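Tuning the drawer approach in Savach

Set the planner to Cartesian mode before loading the drawer task. In joint mode the wrist can swing wide on the way down, and the cable slack won't always allow for it.

1. Open the Lotero config and set the pre-grasp offset to 20 mm.
2. Cap the approach velocity at 3 per cent.
3. Re-run the hand-eye calibration if the centre point has drifted more than 2 mm.

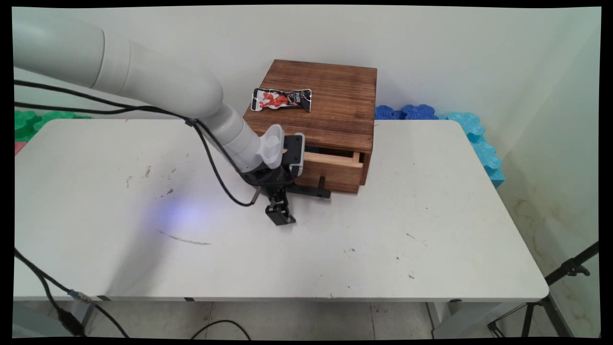
Save the offset under a new name, then replay the path 4 times with the gripper open. Check the logged force on each pass.

© Nutton Robotics | Contact | Back to top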